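Spring check on the Beddale roof panels
March 1, 2021

I do this twice a year, once now and once in November, and I've finally typed up my list because people keep asking what I look at. My setup is 26 Bremirley panels in 2 strings, a Liltov inverter in the garage and a Serrano rail kit holding it all up. Yours will differ, so read your own manual first!

1. Glass, all panels — OK
Looked them over from the ground with binoculars. Pollen and a bit of bird mess, no cracks. I don't scrub, I just hose them early in the morning while the glass is cool.

2. Clamps and rails — OK, one to watch
The end clamp by the chimney looks a hair crooked. It looked the same last time (I compared my notes), but I'm asking the installer to put a wrench on it.

3. Roof seals and flashing — OK
Checked from the attic with a flashlight after two days of rain. Dry wood, no stains.

4. Cables under the array — NEEDS WORK
4 clips have gone brittle and one cable is hanging down where it can rub on the shingles. I'm not touching that myself, it's on the installer's list too. Squirrels haven't been at it this year, thank goodness.

5. Inverter — OK
Green light on, no fault codes, fan sounds normal. I vacuumed the dust off the vents and moved the paint cans that had crept in underneath. Leave it room to breathe!

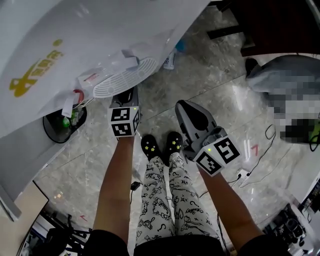
6. Shutoff switch and labels — OK, label faded
The switch turns freely and the inverter dropped out like it should. The warning label is so sun-bleached you can hardly read it, so a new one is on order. Please check yours — the fire crew needs to find that switch fast.

7. Output — OK
251 kWh for February, a little under what I'd hoped for, but we had snow sitting up there for a good while. Both strings are tracking each other nicely.

8. Paperwork — NOT DONE
Still can't find the warranty card for the rails. Serrano wants the serial number before they'll send a copy, and the sticker is on the roof, so that's one more job for the installer.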